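What changed on our floor since the robots came

12/01/2019

I promised some readers to write about my work again, so I try it now. For those who are new: I work at Remex in Zindthorpe, where we prepare learning kits for schools. I have been in the packing and sorting room for a long time, first at the tables and now partly at the screen.

When our manager told us in April that two arms would come, many of us were worried. I was also worried, I must admit. We had heard what happened at the Wilamham site, where people said the evening shift was finished after the machines arrived. Later I learned that the shift had only been moved to another building, but at that time we did not know this, and the break room was very quiet for a week.

My first task with the arms was to look at small parts on the monitor and write down when a grip was good and when it was poor. The speckled blocks with the coloured dots became very familiar to me. I dreamed of them once.

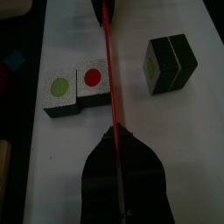
The writing down was more tiring than I expected. With my hands I can sort and think about dinner at the same time. With the monitor I must pay attention all the time, and after 60 minutes my eyes want to stop. We asked for shorter turns and we got them, and I am thankful for this. The old job made my back hurt and the new one makes my neck hurt, so we also asked for better chairs. These have not come yet.

What I like is that our knowledge is asked for. The engineers know the motors, but they did not know that a long part is easier to handle when you think first about where its weight is. My colleagues and I had this in our fingers for years and never had to put it in words. Now we must explain it, and in English, which for half of us is the second language!
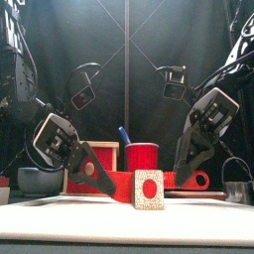
Both arms over the long red part, with the cup and the pot behind.

There is a system for the job planning which we call Osman. It gives every task a number, and last week we reached 1346. In the beginning each number made me nervous. Now I look mostly at the notes that people write next to it, for example "left side too early" or "try again after lunch".

The pay is the same as before, with a small extra for those who did the training. Two of us said no to the training and stayed at the tables, and this was accepted without bad words. I think it was a wise decision from the management. A person of sixty should not be pushed to the screen if she does not want it.
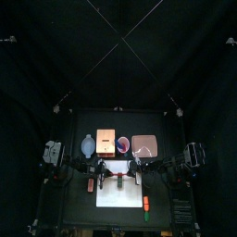

Do I think the arms will take my place one day?

I think they will take a part of my tasks, mostly the ones I was bored with, and I will have to learn others. How many people will be needed for those others, I cannot say, and our manager could not say it either when we asked. We have a meeting about next year's shifts soon, and I have put this question on the list again.

Next time I will write about the training itself, and about the handbook, which has some 500 pages and a very small index. If you work in a similar place, please leave a comment and tell me how long your turns at the monitor are.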